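Section 7. When the arm stops low over the board (fault 3442)

Sooner or later every owner of an Okov tabletop arm meets fault 3442, and most of you will meet it in the first month. The arm comes down toward the blocks, halts with the rod just short of the wood, and the control panel shows the number with a slow amber light beside it. Please don't be alarmed. It is a protective stop, and it means that the controller felt more resistance at the wrist than it expected and chose to hold still until a person could come and look.

The commonest cause by far is a height setting that has drifted. After that comes a block that has slid against its neighbor, so that the rod lands on an edge and gets pushed sideways. Obadia Kimaro, who wrote the first version of this section, used to say that people hurry past step 4 and then spend the afternoon repeating steps 5 through 9, and having done it myself more than once I can only agree with him.

CAUTION: The arm is still powered during a protective stop. It is holding its position, and it can move again the moment the fault is cleared. Keep your hands, sleeves and hair away from the rod until you have finished step 2.

CAUTION: Do not pull the rod upward by hand. The wrist joint will fight you, and if it lets go suddenly the rod can swing across the board at face height for anyone leaning over the table.

Clearing the fault

1. Press the red stop button on the control panel, even though the arm has already stopped. The amber light goes steady.

2. Turn the key to HAND and take it out. Put it in your pocket. If two of you are working together, the person who reaches over the board is the one who keeps the key.

3. Look across the table from the side, with your eyes level with the board, and find the gap under the tip of the rod. If the tip is touching a block or the wood, go to step 4. If you can see daylight under it, go to step 5.

4. Hold the LIFT button on the hand control in short presses, about a second each, until the tip is well clear. Stop between presses and watch the wrist. If it twitches or makes a grinding noise, leave it alone and turn to Section 9.

5. Move any blocks that are pressed against each other or against the rod. You don't need to clear the whole board, and it is often better not to, as the layout may tell you what happened. Make a note of which block the arm was going for.

6. Check that the board lies flat on the pegboard. Lift each corner gently. A crumb of packing foam under one corner is enough to set this fault off, and I have found everything under there from a staple to half a sunflower seed.

7. Return the key, turn it to SET, and run the height check from the Tools page. The arm will go slowly to its resting point and then down to the bare wood. Keep everyone back while it does this.

8. Read the height value on the screen. On a new machine it should be 720. A reading of up to 1029 can be corrected by pressing ACCEPT. Anything above that means the rod has slipped in its collar, and you should tighten it as described in Section 4 before going any further.

9. Turn the key to RUN and try one pick at the lowest speed, with your hand resting by the stop button.

Note: The fault counter does not reset itself. After 200 stops the panel will ask for a service visit and will refuse to run at full speed. Clear the small faults properly and you may never see that message.

Note for owners with the Lappalainen hand control: the LIFT button is on the back, under your first finger. Older Drernar units have it on the front, next to the lamp.

If the same fault comes back three times in one sitting, please stop for the day — write down the height values and send them to us along with a picture of the board as it stood. It helps us enormously to see where the blocks were.

Section last revised 22 Oct 2019

Comments (3)

Zyanya Beltrán
Thank you for step 6! Ours kept stopping in the same spot and I had been blaming the arm. One corner of the board was sitting on a bit of tape.

allano_workshop
Could you say in step 4 what counts as "well clear"? I went up a finger's width and it faulted again on the way back down.

Obadia Kimaro
Two fingers is what I use. I'll ask for it to go in the next revision.

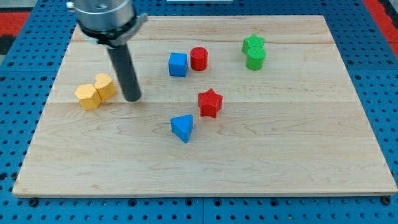 Figure 7-1. Rod tip low over the board, beside two yellow blocks pressed together.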